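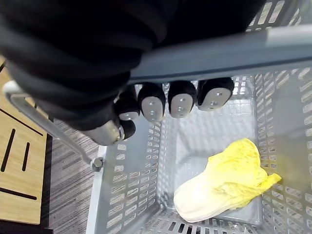
August 2020, ferment bench

Writing this up late and with garlic hands, so apologies to whoever gets the notebook next (Emil, probably). Picking up from the July pages, where I'd left the salt question hanging with a big question mark and a coffee ring.

**Salt, again**

The question was whether we should be salting the cabbage dry or putting it in a brine, and I've now gone back and forth on it so many times that I decided to just do both side by side and stop arguing with Rami about it over lunch. Dry salt is 2 percent by weight of the vegetable, weighed after trimming. Brine is 5 percent, so 5 g of salt for every 100 g of water, and please can we all agree to write it that way in here, I found an older page where somebody (me, I think, it looks like my sevens) had worked it out against the total and I spent a good while trying to make the numbers meet.

Test jars are all the 500 ml ones with the clamp lids. 200 g of cut cabbage in each. Same board, same knife, leaves and ribs mixed up in the big tub before weighing so that one jar doesn't end up with all the thick white bits. I did that last round and then spent a week wondering why jar B was so crunchy!

Salt for all of them is the Lepik fine. I know Rami likes the coarse one and yes, it looks nicer in the tub, but it sits on the leaves forever and I end up pressing it in with my knuckles, and for a side-by-side I want it gone in a minute or two. By weight it shouldn't matter which we use. By spoon it matters a lot, which is how the terrible batch happened, and I'm not naming names.

**What I did**

Dry jars: tossed the cabbage with salt, left it in the tub under a plate until it had given up enough liquid to cover itself, then packed it down hard with the wooden tamper. It took longer than I wanted. The first jar was fine, the second one was stubborn and I ended up squeezing it by hand like a wet sweater. Then weight on top, lid on, rubber ring left a bit loose so it can burp by itself.

Brine jars: cabbage in, brine over, weight, lid. So much faster. I was done before the kettle had boiled for tea, and I'll admit I felt a bit smug about it, right up to when I noticed I'd forgotten to put the labels on and had to work out from the liquid level which was which. They're labeled now. D for dry, W for wet, in the grease pencil, on the glass and not on the lid. Lids wander.

All the jars are in the blue tray on the second shelf, away from the window. Please don't move them over to the warm side to make room for your sourdough, Emil, I say this with love.

**First tastes**

Tasted with clean forks, one per jar, forks straight to the sink after. Rami tasted blind, I didn't (I couldn't, I'd packed them), Emil tasted and then had a sandwich and then tasted again, so his column is a bit of an adventure.

The D jars are ahead on flavor. Rounder, more cabbage in the cabbage, if that makes sense. A little sulfur when you open the lid but it blows off fast. Texture squeaky, good. Liquid cloudy at the bottom already, which I was glad to see.

The W jars are cleaner and saltier up front and then sort of thin behind it. Emil preferred them. Rami said they tasted like "the water from a nicer pickle," and I've been laughing at that all afternoon and also I think he's right. Some of that could simply be that there's more water in there, all the acid has to spread itself through it, and so I don't want to judge them until they've caught up.

pH was a mess. The Pemeck meter drifted again. I calibrated it, measured jar D1, rinsed, measured D1 again, and got a different number, and then a third one that agreed with neither. I've left the column blank in the table and used the strips to get a color, and the strips say everything is heading down the way it should. Strips are fine for "is it going the right way" and not much good past that. The storage solution in the cap had dried out to a crust, so whoever had it last: cap on, liquid in it, standing up. It's soaking overnight and I'll try again. If it still wanders we need a new probe, and I'd like to know that before the chile mash and not in the middle of it.

**The paste side**

Separate from all of the above, I've been trying to settle the paste, meaning garlic, ginger, green onion, chile flakes, and something starchy to hold it together. Emil wants no starch at all. I made one with a thin rice porridge and one without and put them on the leftover cabbage from the tub.
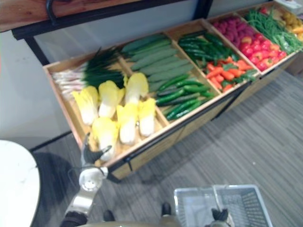

With the porridge it clings. Without it, everything good slides down to the bottom of the jar and the top layer tastes of nothing much, and you have to keep turning the jar over like an hourglass, and I know myself, I won't. It also seems to get going quicker with the starch in, more bubbles under the lid, though I only have the one jar of each so I wouldn't hang a hat on that. Make the porridge thin and let it go completely cold before anything else goes in. I was impatient and put the garlic in warm, and the whole bowl went sort of muddy-smelling, and I had to start over.

Green onion goes in last and cut long. When I had it chopped fine it went slimy before the cabbage was even properly sour, and long pieces held up much better. Whites and greens both, the greens give a grassy thing that I love and Rami puts up with.

Chile flakes were the Colletti, the bag with the clip on it. Bright color, not much heat, slightly sweet. I like them a lot for this but we're near the bottom of the bag and the dust at the bottom is hotter than the flakes, so if your next batch bites back, that's where it came from. Shake the bag first.

**Crocks**

The Serkmont crock finally got its water-seal lid back and I did a leak check — filled the moat, put the lid on, left it on brown paper overnight. Paper was dry in the morning. So that one's good to use. There's a fine crazing in the glaze inside, low down on one side, and I ran a fingernail over it and couldn't feel an edge. I've circled it on the outside in pencil so we can see if it grows. For now I'd use it for cucumbers and keep the long ferments out of it.

The other crock, the one without a name on it, smells of old brine no matter what I do. Hot water, baking soda paste, a day in the sun, hot water again. Rami suggested filling it with clean water and just changing it every day until it gives up. I've started that. If you walk past and the water looks off, dump it and refill, you don't need to ask.

Also the weights: two of the glass ones have chips along the rim. I've taken them out of the drawer and they're in the box by the door. Please don't put them back in the drawer. They were back in the drawer once already.

**Things I want to try**

Lower salt in the dry jars, just a touch, and keep them somewhere cooler. I suspect it'll be lovely for a short window and then go soft, and I'd like to know how short the window is.

A mixed one with radish in it. Rami cut some last time into great big wedges and they were still raw in the middle when everything else was ready, so thinner, please, the thickness of a coin.

Saving a splash from D1 to start the next round. Emil says it makes no difference and that the cabbage brings everything it needs. He's very likely correct but I want to see it, so there'll be one jar with and one without, same tray, same day.

And brine for the green beans, which have been sitting in the fridge looking at me. 5 percent, garlic, dill heads if there are any left on the plant, no vinegar. I'll write those up on their own page.

Leftovers from the tub are in the square container, top of the fridge, help yourselves. It's salty. Good on eggs.

Tomorrow: meter first, then burp W2, which has a tight ring and was hissing at me when I turned the lights off.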